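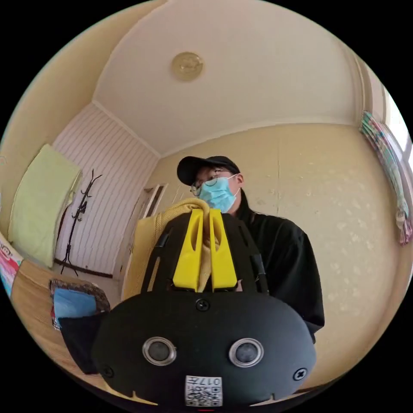
Diarmuid Ó Gríofa wants to know first whether the slip happens while the fingers are closing or only once the load comes on, as the two have different fixes. The rest of the post is below, with his point answered at the end.

Hand-held gripper, fingers stop short on knitted fabric
Posted in Grippers and Tooling, April 2018

I am building a trigger-operated parallel gripper at home for recording folding motions. The fingers are printed in yellow, tapered, with a long slot through the face so they flex around the object. On boxes and cups they hold well. On a ribbed knit they pinch a fold, then creep off it when I lift.

The linkage is a Kincaid rail kit with the stock return spring. Trigger travel is fine. I read finger position from the video and log it against the trigger encoder, and over a 328-frame clip the two drift apart near full closure. Do I need stiffer fingers, or is the problem in the linkage?

Edit: it slips under load. The fingers close all the way and stay closed until the cloth is off the table.
— Selim Güneş

Diarmuid Ó Gríofa
Under load means tip pressure. A slotted finger bends away at the tip when there is nothing thick between the pair, so most of your trigger force goes into flexing the slot. The encoder keeps moving and the tips don't, and there is your drift.

Leave the linkage alone for now. Fill the top 9 mm of each slot with a printed plug and run the same lift again. If the creep stops, reprint with the slot ending lower. If it doesn't, glue a strip of 400 grit wet-and-dry to each tip face, grit outward. It will snag a loose knit, so try it on scrap first.

Check the rails for side play as well. With the trigger held, push one finger sideways. Any movement you can feel is too much for cloth.

Lultau
just use rubber bands round the tips. works on mine

Prarkeo
Rubber bands are fine for an afternoon, but they roll. I used a thin silicone sheet, cut to the tip and fixed with silicone adhesive (superglue lets go of it). Mine lasted up to 1,638 cycles before an edge lifted.

On the encoder: calibrate with cloth in the fingers, then again with them empty, and keep both tables. One curve won't fit both while the fingers are this soft.

Selim Güneş
Plugs printed and fitted. The creep is much reduced and the drift at closure is smaller — still there on thin fabric. There was side play in the left rail too, taken up with a shim. Silicone sheet is on order from Zarkero. I'll do the two tables once it is on.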